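Der Mann, der die Schachteln behält

Mit Eino Väisänen wollte ich eigentlich über gebrauchte Handys reden. Das war der Plan, so stand es auch in meiner Mail an ihn. Nach zehn Minuten Gespräch hatten wir noch kein Wort über Akkus oder Displays verloren, und nach einer Stunde auch nicht viel mehr, denn Eino redet am liebsten über Verpackung. Über Kartons, Deckel, Einlagen, über das Geräusch, das ein guter Deckel beim Abheben macht (er macht es mir mit dem Mund vor, ich kann es leider nicht aufschreiben).

Er hat vor Jahren bei Wustar angefangen, einem kleinen Betrieb in Sesdale, der gebrauchte Telefone aufarbeitet und wieder verkauft. Zuerst am Lötplatz, dann im Einkauf, und irgendwann landete er bei dem, was dort schlicht »der weiße Tisch« heißt: auspacken, einpacken, Schachtel zu, nächste. »Die anderen fanden das langweilig«, sagt er und gießt mir Kaffee nach, obwohl die Tasse noch halb voll ist. »Ich fand es wunderbar! Man bekommt jedes Gerät einmal in Ruhe zu sehen.«

Dass überhaupt so viele Leute ihre Originalschachteln aufheben, hat mich überrascht. Eino überhaupt nicht. Im September, sagt er, kommen die meisten, dann kaufen alle neu, und der alte Karton wandert mitsamt dem alten Telefon zu ihnen. 3.000 Schachteln stehen inzwischen im Regal, die meisten davon schwarz. »Schwarz ist schön und furchtbar. Du siehst jeden Fingerabdruck und jeden Kratzer. Und wenn das Telefon auch schwarz ist, dann musst du zweimal hinschauen, ob überhaupt eins drin liegt.«
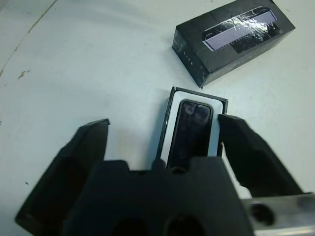
Deshalb mag er helle Einlagen so gern. »Weiß um ein schwarzes Telefon herum, das ist wie ein Passepartout«, meint er. Er nimmt sich für jede Einlage Zeit, fährt mit dem Daumen an der Kante entlang und prüft, ob das Gerät gerade liegt. Ist an einer Seite mehr Rand als an der anderen, stört ihn das. »Meine Frau sagt, das sieht kein Mensch. Ich sehe es.« Bei den älteren Modellen, denen mit der runden Taste unten, könne man sich wenigstens nicht vertun, wo oben ist. Bei den neueren habe er anfangs ständig welche verkehrt herum eingelegt, gibt er zu, und lacht so laut, dass der Hund unter dem Tisch hervorkommt.

Dann reden wir über Deckel. Ich hatte keine Ahnung, dass man über Deckel streiten kann, aber bei Wustar geht das offenbar wochenlang. Die eine Fraktion legt den abgenommenen Deckel neben die Schachtel, Bild nach oben. Die andere stülpt ihn sofort unter das Unterteil, damit er nicht verloren geht. Eino gehört zur ersten Gruppe, und zwar aus voller Überzeugung. »Auf dem Deckel ist das Telefon abgebildet. Wenn der neben mir liegt, kann ich vergleichen, was draufsteht und was drinliegt. Steckt er unten drunter, muss ich alles wieder hochheben.« Er habe es einmal falsch gemacht und gleich zwölf Kunden das falsche Modell geschickt. An einem einzigen Nachmittag! Seitdem liegt der Deckel daneben.

Und die Folie? Da hebt er beide Hände. Manche Deckel kommen noch in der Klarsichthülle, ein bisschen zerknittert, und unter der Lampe über dem Tisch spiegelt das dann dermaßen, dass man vom aufgedruckten Bild nur die Hälfte erkennt. Die Firma Räsänen, von der Wustar die Ersatzeinlagen bezieht, rät dazu, alles Plastik sofort abzuziehen. Eino lässt es dran. »Die Folie hat den Karton jahrelang geschützt. Warum soll ich sie jetzt bestrafen?«

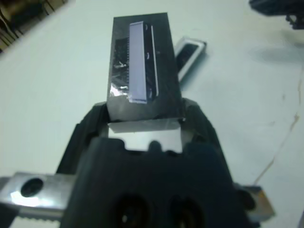

Hochkant gehalten: die dunkle Schachtel mit dem hellen, schmalen Aufdruck.

Ich frage ihn, wie man so einen Karton denn richtig anfasst, und bekomme eine Antwort, die länger dauert als der Kuchen. Die Kurzfassung: an den schmalen Seiten, mit wenig Druck, und nie mitten auf dem Bild. Glänzende Pappe wird stumpf, wenn man immer an derselben Stelle drückt. Er trägt dabei dünne Stoffhandschuhe, die er sonntags mit der Hand wäscht, »in der Maschine werden sie Puppenhandschuhe«.

Fast 400 Schachteln hat er daheim im Keller, seine private Sammlung, die er Skusus nennt. Was das heißt, will er mir nicht verraten. Ich durfte kurz hinunter, und ich gebe zu, ich war neugierig und wurde dann ganz still. Alles nach Höhe sortiert, innerhalb der Höhe nach Farbe, und innerhalb der Farbe nach einem System, das er mir erklärt hat und das ich auf der Kellertreppe schon wieder vergessen hatte. 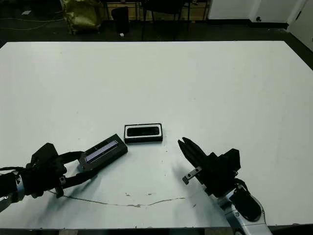

Zum Arbeiten braucht er vor allem Platz. Ein großer heller Tisch, sagt er, auf dem möglichst wenig herumliegt, höchstens zwei Schachteln auf einmal. Kratzer in der Platte sind ihm egal, Krümel nicht. Gegessen wird am weißen Tisch nie, auch nicht an Geburtstagen, da ist er streng. Als ich gehe, drückt er mir noch einen leeren Karton in die Hand, für mein altes Telefon, das seit Jahren lose in der Küchenschublade liegt. Ich solle den Deckel aber bitte danebenlegen, ruft er mir durchs Treppenhaus nach.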